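Makers > Calls & Openings
2 min read
24 shares · 7 comments

Wanted: people to help us teach a home-built arm to do fiddly things

We're building a two-armed household helper in the shared workshop at Surkside, and we're looking for participants for the next round! Cengiz Demirtaş does the mechanics, I do the software, and between us we have far more ideas than hands. The project is called Plirnedine (Cengiz chose it, don't ask me) and it has been growing since June.

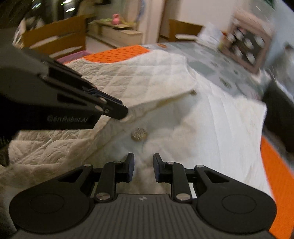

Participants work with a pair of hand-held grippers, one per hand, doing small household jobs while we record. You can do it at the workshop or take a set home for a few days. Bedding is our big subject right now - the left hand pinches a corner of a quilted blanket and lifts it, the right waits open by a coin lying on the stitching. Coins on soft fabric are wonderfully annoying, and we want lots more of them, plus socks, buttons, cards, whatever you have in the house.

We have 351 recordings so far and room for 12 new people. You don't need to know any electronics or code. You do need two reasonably steady hands, patience for doing the same fold over and over, and a home where you're fine with your rooms being recorded. Lefties very welcome!

If you'd rather build, come anyway. We need someone handy with linkages and someone who likes soldering more than I do.

Sessions run two hours, with soup after. Write to Danilo Pangilinan at the Surkside front desk by 8th August and say which evenings suit you.

Filed under: Robotics, Home Builds, Get Involved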